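Draltel brings its wire desk and kitchen shelf to stores in May

9 January 2018

Draltel, maker of small storage for small homes, is adding a wire shelf rack to its tabletop range. The rack is called Drisier, and it goes on sale in May through the company's own website and at Birkitz home stores.

Drisier is a simple thing, and we are very happy with it. It is a rectangular rack that stands on a table, a counter or a desk and gives you a second surface above the one you already have. The sides and back are white wire grid, the front is open, and there is a flat shelf at the top and a base panel at the bottom. It needs no drilling, no wall and no tools.

The idea came out of letters. For years our customers have been writing to us about the same few square inches of counter: the corner beside the kettle, the end of the desk where the cups and pens collect, the top of the low cupboard in the hall. People wanted something to go there that would hold the everyday items and still let them wipe underneath. Last year we sent a short survey to customers who had bought one of our drawer trays, and 743 of them wrote back. Many sent long answers, a few sent drawings (one on the back of a seed packet!), and a good number asked for almost the same product - a low shelf with a roof you can put things on.

We made 11 trial versions before settling on this one. The early ones were too tall and looked like cages. One had a curved top shelf that everybody in the office liked until they tried to stand a plant on it. Another had a drawer, and the drawer stuck. What we kept from all of them was the wire, as it lets light through to the back of the rack, and you can find the sugar without moving the tea.

The flat top took longer than we expected. A wire top is lighter and cheaper to make, but small jars tip on it and egg cups fall over. Customers who tried both at home asked for the solid one, and so the solid one is what we are making. It has a smooth face, wipes clean with a damp cloth, and takes a row of spice jars, a radio or a stack of side plates.

The base panel is solid as well. Crumbs, drips and tea rings stay on the panel, and the whole rack can be picked up and carried to the sink. If your counter is marble or oiled wood, this will save you some scrubbing.

Drisier was drawn up with Pavliuk, the design workshop that also worked with us on our stacking letter trays. Pavliuk's team asked us early on what people would put in the rack, and we gave them a long list from the survey: mugs, tea tins, glasses cases, phone chargers, cat treats, vitamin bottles, stamps. They borrowed most of it from our own staff kitchen and worked from there. We got nearly all of it back.

Mugs came out at the top of that list by a long way, so the mug decided the height. Pavliuk tried a higher shelf and it wasted space, with a band of empty air over every cup. They tried a lower one and half of our staff's favorite mugs would not go in. The height we chose is a close fit for a tall mug, and people with very large ones should measure before they order. A paper template with the inside height marked on it will be on our website from the first day of sales, ready to print and fold.

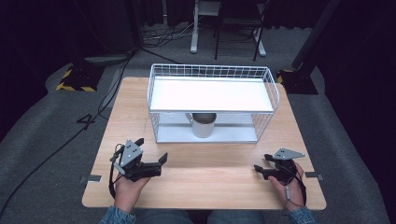 Height is the measurement we get asked for most. Shoppers usually want to know whether a cup will go in with something in it, or whether it has to be stored empty. The white cylindrical mug on the lower panel, a little left of center, has a dark gray rounded object in its opening, and its top comes very close to the underside of the shelf. For anything taller, use the top shelf, where there is no limit except your cupboards.

The rack will come in white only at first. We did look at black and at a soft green, and we may return to the green if enough people ask for it. White won the survey easily, and it goes well with pale wood tables and with the plain counters many rented kitchens have.

Care is easy. Dust the wire with a dry brush, wipe both panels with warm soapy water, and dry the corners well. Please do not put the rack in the dishwasher or leave it outdoors over the winter.

The first production run is 3000 racks. Birkitz will carry Drisier in 12 of its stores to begin with, on the kitchen floor next to the dish drainers, and each of those stores will have one out on a table so that customers can bring in their own mug and try it. We love this plan and hope people take it up - bring the chipped one, bring the one with the odd handle. Birkitz staff will have the paper templates too, for anyone who would like to take one home first.

Orders through the Draltel website open on the same day as store sales. Each rack is packed flat in a plain cardboard box with a one-page assembly sheet. The sides fold out, the base panel clips in, and the top shelf goes on last. Spare clips and replacement panels will be sold separately for as long as we make the rack, and the part numbers are printed on the assembly sheet.

Customers who answered the survey will get a note from us in the spring with a chance to order early. Thank you to every one of them. The drawings are pinned up over the packing bench, and we look at them often.

About Draltel

Draltel makes racks, trays and drawer dividers for kitchens, desks and hallways. Its products are sold online and in home stores.

About Pavliuk

Pavliuk is a design workshop working on household goods, mainly in wire and wood.

Notes for editors

Product name: Drisier shelf rack
Color: white
On sale: May, from the Draltel website and selected Birkitz stores
Sample racks for review can be requested from the Draltel press office. Please give a delivery address and the date you need the rack by.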